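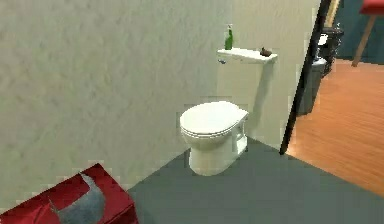

The simulated bathroom at the Brasley open day, with the green bottle up on the tank lid.

Spent the afternoon at the Brasley open day in Flerkdale. Posting notes while I still remember them. Mostly about the household simulation demo, which is what I drove over for.

They run everything in simulation first. You sit in front of a big monitor and look into a virtual house, and the software agent gets a written task for one room. The bathroom was the room on screen for most of my slot.

Florencia Mansilla ran the session. She said they have 3,114 room layouts at the moment and the bathroom ones are the least popular with the staff. Too many smooth white surfaces, and the depth estimates get noisy.

The task they showed us was "take the bottle off the toilet tank and put it on the floor." Sounds easy. The bottle is tall with a narrow neck, and there's something small, brown and lumpy on the same lid. I guessed soap. The man next to me guessed a brush. We didn't settle it.

The agent isn't told where the bottle is. It has to find it, plan a path over, reach across the tank and come back without hitting anything. Touching the wrong object ends the run and it goes down as a fail.

We watched 7 runs. Four passed. Two failed on the reach because the arm clipped the flush handle. One ran out of steps before it got to the toilet at all.

Each run is capped at 600 steps. I asked why that number and Florencia said it was picked early on and changing it would make the old results hard to compare.

Imtiaz Weerakoon does the scoring side. He had a printout of the failure types taped to the desk. "Wrong room" is a category. With a wood floor right there past the doorframe, I can see how you'd wander out.

Somebody asked about cloth. There's a gray cloth over a red box in that bathroom layout. Imtiaz said they leave cloth out of the scored tasks for now and that folding is a different team.

Graphics are plain. The wall has a bit of a plaster texture and the floor is one flat gray-blue. I asked if that hurts when they move to real hardware. Short version of the answer: some, and they vary the colors and lighting in training to make up for it.

The real hardware part of the tour was short. It's in the Tondon building across the lot and they only took 223 visitors through all day, by ticket. I got in with the last group and saw one drawer get opened. Slow but it opened.

Parking was in the Lozano lot, free with the visitor badge. Coffee ran out before 2.

Next open day is in July. Florencia said they want to have the kitchen tasks ready for people to try themselves. Sign-up sheet was at the front desk and I put my name on it.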